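Teaching a policy when to wait

Oanh Đoàn has spent most of the past year on a narrow question: how much of a manipulation dataset can be thrown away before the trained policy gets worse. Her method, which the group calls Sano, removes demonstrations before training starts. It looks only at the wrist camera stream and the recorded gripper width.

"People assume the bad data is the failed grasps," she says. "We kept most of the failed grasps. What we removed was hesitation."

By hesitation she means stretches in which the operator holds the arm nearly still over the table while deciding where to go. In a cup-sorting set collected on the Wuvis bench, these stretches were common in the first second or two of an episode. A policy trained by imitation learns them faithfully. It moves to a point above the table, stops, and in some runs does not leave.

Sano scores each frame by how well a small model can predict the next action from it. Where the prediction is poor and the arm is also barely moving, the frame is marked. An episode with too many marked frames is dropped whole. One with a few is trimmed at the start. The full set had 3939 episodes. After filtering, 1170 remained at the strictest threshold, and the policy trained on those was the best of the ones they tested.

Đoàn is careful about that result. The evaluation was 800 rollouts on one bench, split evenly between the filtered and unfiltered policies, with the same objects and the same lighting. "It is one task and one arm. I would not put a general number on it."

The threshold was the hard part. At first the group set it by hand, and it removed nearly every episode in which the target began at the edge of the camera's view. Those episodes were slow for a good reason: the operator had to search. With them gone, the policy could only pick up what was already between the fingers. The present version, Preton, compares an episode with others that start from a similar view, so a slow start over a bare patch of table is judged against other slow starts of that kind.

"The wrist view is poor at that moment," Đoàn says. "You have the two fingers, a lot of table and perhaps part of a cup. The next action really is ambiguous. Filtering on ambiguity alone punishes the frames you need most."

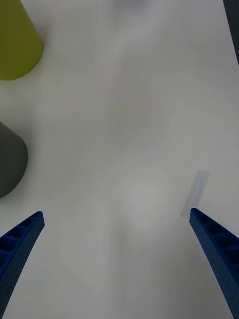 Vinh Lại is less sure that the wrist stream should be used alone, and said that a fixed overhead camera would settle many of these cases without any scoring model. In his view the comparison by starting view mostly makes up for information that was never recorded.

Đoàn accepts part of this. A second camera was tried in August on a subset of 545 episodes, and the marked frames did fall. It also had to be recalibrated each time the bench was moved, and she did not want a method that depended on it.

The next test uses Mạc, an older set recorded by several operators with different habits. One of them pauses before every grasp, at any distance and with any object. Preton currently drops almost all of that operator's work. Đoàn wants to know whether normalising per operator would bring it back, and whether the policy would be any better for having it. The training runs are queued for Friday.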